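Skovar fitted sheet, queen, in teal green
Reviewed by Sabine Wendt, Feb 7, 2026

I'd been putting off new bedding for ages (our old set had gone that sad, thin way sheets go), and then the Skovar came up on sale in December and I talked myself into it over a cup of tea. It was 40 dollars for the fitted sheet by itself, and after two months of washing, sleeping and far too much laundry sorting, I'm very fond of it!
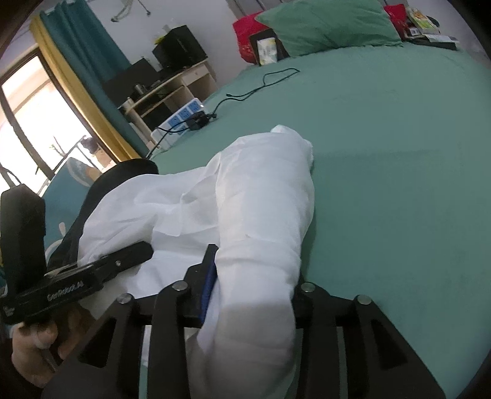
Colour was my biggest worry, I'll admit, because I've been let down by greens before and my brother-in-law Uwe still teases me about the lime curtains. I needn't have fretted. The teal is deep and restful, and a white cloth bunched up on top of it looks crisp and fresh, so I can spot the pale things straight away when I'm sorting the washing on the bed. It feels soft too, a bit like a favourite old T-shirt, and the elastic has held its grip on our rather tall mattress through every wash so far.

My one grumble is that it comes out of the dryer in a tight ball with all the socks trapped inside, so I've gone back to pegging it on the line. It also picks up lint from dark clothes, though a quick shake out the back door sorts most of that.

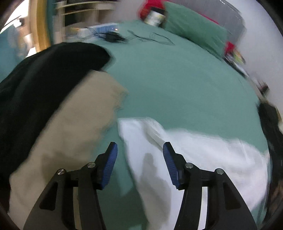 Does the colour run in the wash?
Mine let go of a little dye the first time, so wash it by itself once in cold water and you should be fine after that.

I'm already eyeing off a second one for the spare room.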